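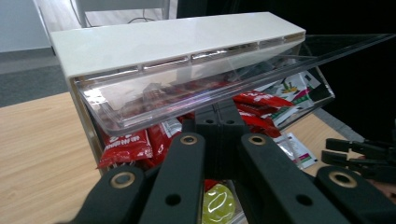
A clear bin with a white lid and hinged front flap, stocked with snack packs in red wrappers.

Small Goods, Well Kept: Inside the Snack Counters at Mirport

The snack counter has long been one of the least studied corners of the modern workplace. Offices that devote considerable attention to their chairs and lighting have generally been content to leave the sweets in a cardboard carton beside the coffee machine. At the Mirport business center, where 600 people share the kitchens on three floors, that arrangement came to an end in April.

The change was overseen by Sibel Tekin, head of facilities at Mirport, whose department had received regular complaints about crushed packets and open cartons. Her office asked the supply firm Vakon to propose a single type of container for every kitchen in the building. The firm recommended clear bins with lids, to be placed directly on the tabletop and refilled by hand.

"People want to see what there is before they open anything," Tekin said. "Our cartons hid everything below the top layer, and staff would dig through them. By the afternoon the counter was in poor order."

A clear acrylic bin addresses much of this difficulty, although it brings requirements of its own. The contents are on permanent display, and so is any disorder among them. Red foil wrappers show strongly through the material, and a pale packet pressed against the side wall is as easy to find as one resting on the top. Fingerprints are equally visible. The Mirport kitchens are therefore wiped down at 8 each morning with a soft cloth and mild soap. Paper towels are not used on the bins.

The hinged front cover was the subject of some discussion. A lift-off lid is simpler to wash, but it tends to be set aside and forgotten. A flap stays with the bin and can be raised with one hand while the other reaches in. Sevim Duman, who manages the Vakon account, advised that bins be filled no higher than the lower edge of the opening, so that the packs do not press against the flap.

"An overfull bin looks generous for an hour," Duman said. "After that, the packets begin to travel."

Loose items remain a matter of concern. Single wrapped candies and small sachets slip easily between larger packs, or come to rest on the table beside the bin. Under the current guidelines, such items are returned at each refill – provided the wrapper is intact – and larger packs are placed in afterward.

Supplies are drawn from a storeroom on the ground floor, where deliveries from the wholesaler Fultus arrive every Tuesday. A standard order consists of 300 individual packs. Older stock is moved to the front of the shelf before the new cartons are opened.

The Çınar conference suite, which is managed separately, will receive its own bins once its kitchen has been repainted.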